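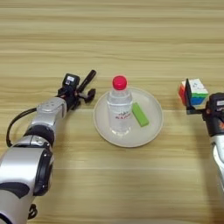
Ratgeber > Holz & Möbel

Tischplatte neu ölen - Anleitung für ein Wochenende

Stand: 28. August 2025

Geölte Platte stumpf geworden, Wasserränder, graue Stellen am Rand? Muss nicht gleich neu. Abschleifen, ölen, trocknen lassen, fertig. Reine Arbeit vielleicht einen halben Tag, der Rest ist Warten.

Gilt nur für Massivholz. Bei Furnier Finger weg vom groben Papier, da ist man schneller durch als man schaut. Im Zweifel unten an die Kante gucken: läuft die Maserung durch, ist es massiv.

Was man braucht
Exzenterschleifer, zur Not Schleifklotz
Papier in Körnung 120, 180, 240
Hartöl, ich nehm das von Plitard, Dose mit 400 ml
Fusselfreie Lappen, mindestens 4
Staubsauger mit Bürste
Weißes Pad zum Einmassieren
Handschuhe

Zur Menge: die Dose hat bei mir für zwei Anstriche auf dem Esstisch gereicht, fast 50 ml waren noch übrig. Der Tisch ist ein Modell Skamcombe, Esche, gebraucht gekauft und vom Vorbesitzer wohl nie gepflegt. Durstiges Holz also. Eiche schluckt weniger.

Schritt 1: Sauber machen
Alles runter. Mit lauwarmem Wasser und etwas Neutralseife abwischen, dann über Nacht trocknen. Fett in der Nähe vom Herd extra behandeln, sonst setzt sich das Papier zu.

Schritt 2: Schleifen
Mit 120 anfangen, immer in Faserrichtung, ohne Druck. Dann 180. Dann 240 und Schluss. Feiner bringt nix, das Öl zieht dann schlechter ein. Zwischendurch jedesmal absaugen - ein einziges grobes Korn macht Kringel, die man erst nach dem Ölen sieht. Kanten von Hand.

Schritt 3: Wässern
Platte mit feuchtem Schwamm abwischen, trocknen lassen, die aufgestellten Fasern mit 240 ganz leicht wegnehmen. Kann man überspringen. Fühlt sich dann halt rauh an.

Schritt 4: Erster Auftrag
Dose gut aufrühren. Dünn auftragen, mit dem Pad einarbeiten, 20 Minuten warten. Glänzende Stellen abnehmen, trockene nochmal nachölen. Danach alles Überschüssige runter, wirklich alles. Bleibt was stehen, klebts wochenlang.

Schritt 5: Zweiter Auftrag
Am nächsten Tag. Noch dünner. Wieder abnehmen, polieren, fertig.

Achtung Lappen! Ölgetränkte Lappen können sich selbst entzünden. Draussen flach ausgebreitet trocknen oder in Wasser legen, nie zusammengeknüllt in den Müll.

Trocknen
Nach einem Tag vorsichtig benutzen, volle Härte nach gut einer Woche. So lange kein Wasser stehen lassen, keine Decke drauf. Im November im ungeheizten Keller dauert das deutlich länger, also vorher machen.

Häufige Fehler
Zu viel Öl. Mit Abstand der häufigste.
Nur den Fleck abgeschliffen, dann hat man eine helle Insel in der Platte.
Unterseite vergessen. Einmal dünn mitölen, sonst kann sich die Platte werfen.

Pad und Papier gibts im Set bei Curnow, Artikelnr. 3805. Einzeln gekauft tuts auch.

Weiter: Wasserflecken ohne Schleifen entfernen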